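Áine Duggan was already pouring tea when I got to her kitchen, and talking about zippers before I had my coat off. She has been writing letters by hand for 33 years and still mails 20 or so a month, most of them to people she has never met.

"My first pen pal was a girl in Bodik," she says. "I was seven! I told her all about our dog, and she sent back a drawing of him wearing a crown. I was completely hooked."

The zippers belong to the writing case she takes on trains. She likes thin paper, hates gel pens and will happily cross a city for stamps. Her longest exchange is with a retired baker named Ó Gríofa, who writes in green ink and answers every single question in order – even the silly ones.

Does she ever run out of things to say? "Never. You tell them what you had for lunch. You tell them the neighbor painted the gate. People love that stuff!"

She keeps the small things that come with letters, too, and sorts them on the bed when the weather is bad. 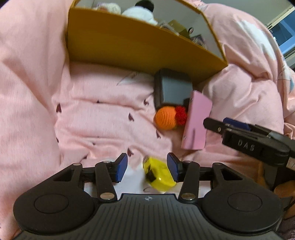 In September she's off to Ekau to meet a friend she has written to since college. "We've never even talked on the phone," she says, laughing. "I have no idea what her voice sounds like. I'm bringing her tea and a stack of envelopes, and then I suppose we'll go home and write to each other about it."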